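Home | Posts | Robot Club | About me

Third evening with the arm

In November I joined the robot club at Lidum, and now I want to write how it goes. We are three in my group. Homa Golestani does the code, Lacey Goodall keeps the notebook, and I am mostly the person who moves things back to the start.

Our task is small: bring the gripper to an object slowly, close, wait, open again. We call our program Mosura. Last week it came down too fast every time, so we made the approach 2 times slower and wrote down each try.

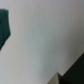

What we changed

Homa put in a short pause before the fingers close. I thought it was a waste of time, but I was wrong. From 20 tries in the evening, Lacey marked only three as bad. One of them was my mistake — I gave the wrong starting height.

The side approach is still difficult for us. The finger must come close to the edge and not push it.
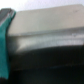 The teal finger beside the beige surface.

Next time we try the same program with a lower speed limit. Lacey wants 1,000 tries before the spring show. I think she is joking, but I am not sure.

14 shares | 2 comments

Heydari: How long is the pause before closing?

Flolar: We had the same trouble with the side approach. Please write more about it!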